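Wonddale Community Help > Home and Furniture > Small Repairs

Wobbly push-in legs on a white plastic table and stool

Posted by Nathalie Van Beek, Irimthorpe

I have a small white plastic table, the sort where four round legs push into sockets under the corners, and a white stool that goes with it. Both came flat in one carton. There are no screws and no glue in the box, only the top, the legs and a single sheet of instructions that shows the table the right way up and nothing else.

I put the table together in May and three of the legs went in fine. The last one goes in most of the way and then stops, so the table rocks. If I lift the table by the top, that leg drops out. I have tried swapping the legs round and it is always the same corner that gives trouble, so I don't think it is the leg.

The stool is better but one leg has a bit of play in it. My mother sits on it to shell peas and I would like it sorted before she visits again.

Should I use glue? Or is there a knack to these?

Mal-soon Baek

Don't glue it yet. If the trouble stays with the corner, look in the socket first. On moulded furniture there is often a thin bit of waste plastic left round the inside of the hole. Run a finger round it. If you feel a ridge, take it off with a craft knife or a bit of sandpaper wrapped round a pencil. A little at a time, as you can't put it back.

Then do it upside down on something that won't scratch the top. I use a plastic sheet with an old towel under it. Wide end of the leg goes in the socket. Start it straight, push down with both hands and give it a quarter turn each way while you push. Put all four in loosely before you press any of them home. Doing three tight and then fighting with the fourth makes it much harder.

When they are all in, turn the table over and lean on each corner in turn. Check your floor as well. My kitchen floor in Irimthorpe has a dip by the back door and I blamed a perfectly good table for it.

A-yeong Geum

just glue it, mine has been glued 4 years no problem

Bjartur Ingvarsson

I would go with Mal-soon's method. Glue is fine if you never want to pack it away, but a lot of ordinary glues don't hold on this kind of plastic and you end up with a wobbly leg and a mess in the socket. If you must, read the tube and make sure it lists the plastic you have.

For the stool, a strip of thin tape once round the top of the leg takes up the play. PTFE tape from the plumbing shelf is good for this. Wind it flat, push the leg in, and trim off anything that shows. Two turns if one is not enough. Don't use folded card as it squashes after a week or so.

I measured my legs while I was at it and the gap at the loose one was less than a millimetre, so it doesn't take much.

The third picture has the table top down on black plastic with three legs in and the lower left socket still empty, and the stool is upside down in the first.

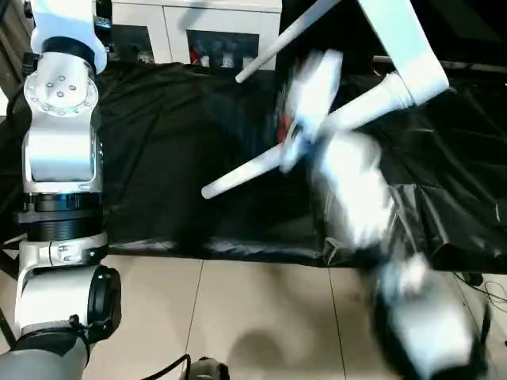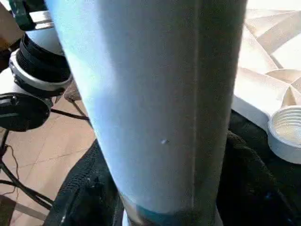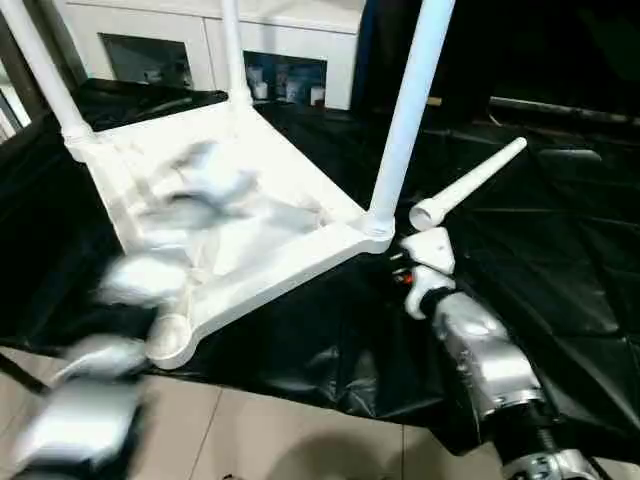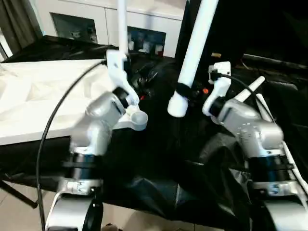
Reply from Nathalie Van Beek

Thank you all. There was a ridge in the socket, a small one on the side nearest the edge. I sanded it off and the leg went in a good bit further with the twisting. The table stands level on the kitchen floor now and I can lift it by the top.

I have taped the stool leg with one turn and will see how it goes. No glue so far.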